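Bench notebook, surgical robotics lab, Andidgate
January, started 9:20
Entry by Radwa Zaki. At the console: Asmaa, then me. Reading the manual out loud whether we liked it or not: Ustyna.

Second session with the Plillik suturing kit, the one Rarnley has out on trial. For anyone picking this up cold, the kit is a box of practice pads, black suture, a fixture that holds the pad under the arms, and an online course with exercises graded by difficulty. We have it for the month and then have to say whether we want to order.

I'll say it right away: I like this thing a lot. The old foam blocks taught us to move the arms and taught us nothing about tissue. On these pads you have to think about how hard you pull, and the grain of the surface gives you something to judge distance by when you're in close. Asmaa had her hands off the console after the first knot and said "oh, that's much better," and she is hard to please.

Went straight to exercise 4, interrupted stitches with an instrument tie. Wrist view first. At this range every ridge on the jaw shows, and so do the thread ends caught in it.

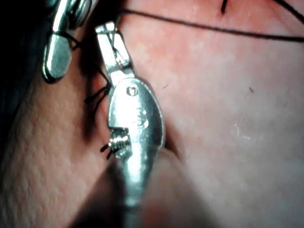

Photo: Asmaa El Sherbiny / Andidgate bench log

Note on the wrist view: lovely for checking a grip, poor for planning a throw. You lose all sense of where the rest of the strand has gone. I switched back to the fixed view for the wraps and my loops got smaller at once. Houda wants both views up side by side and I agree, so that goes on the list for the rig whether we keep the kit or not.

10:45. Fixture complaint. The clamp screws on the left side back out after a while. Ustyna put a strip of rubber under the plate and it has held since then. Rarnley should hear about it anyway. Everything else in the box fits the way it should, and swapping a pad is quick enough that you don't lose your train of thought.

The course asks you to keep the long strand across the working jaws while you wind, then pass it to the other side without letting the loop slide off the wrist. Easy to write down! My first tries slid off every time. What helped was bringing the two tool heads much closer together than feels polite, and moving only one of them.

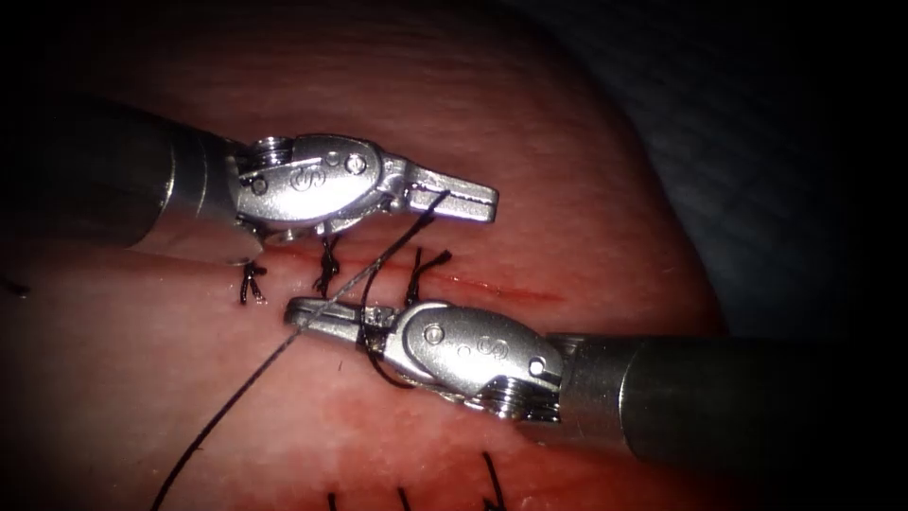 Can you use the kit without paying for the online course?
The pads and fixture work fine on their own, but the exercise sheets are only in the course, so a new person would need someone beside them who already knows the steps.

Prices, from the sheet Perla Tlapale at Rarnley sent over: $700 for the starter box, $300 for a refill of pads and thread, $2,000 for a year of the course for the whole lab. The course is where I'd push back. Houda used the Erraji set at her last place and says the pads were stiffer and the lessons were thinner, but you bought them once and kept them. Worth asking Perla if there's a version like that.

11:30. Changed over, my turn again. Working on tension now. I tend to haul the short end up too fast and the knot lands off to one side of the cut. Slower is better, with the open jaws waiting close to the knot 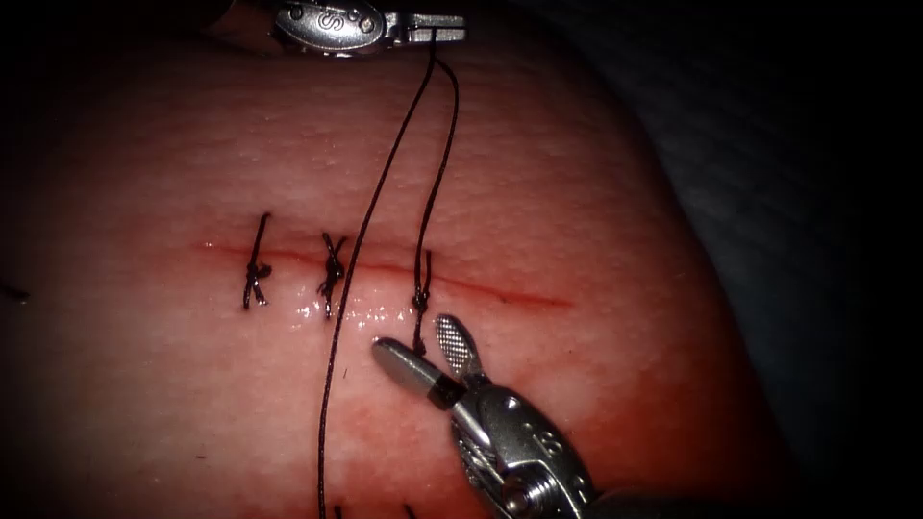
and the upper grasper doing the lifting. Asmaa's trick is to stop before each trim and look at where the knot sits — if it has drifted, you can still nudge it over. I did that on the last few and they look like somebody else's work. Very pleased.

Scoring: the course marks you out of 100 and wants 70 to move on to running stitches. The sheet takes points for long tails, which seems fussy to me on a practice pad, but Houda says leave it in, we'll be glad of the habit.

To do
Email Perla about the clamp screws and the one-time course option.
Ask whether refills come with a finer thread.
Ustyna to try exercise 4 left-handed.
Find out who took the spare pad tray out of the cabinet, I need it back before the next session.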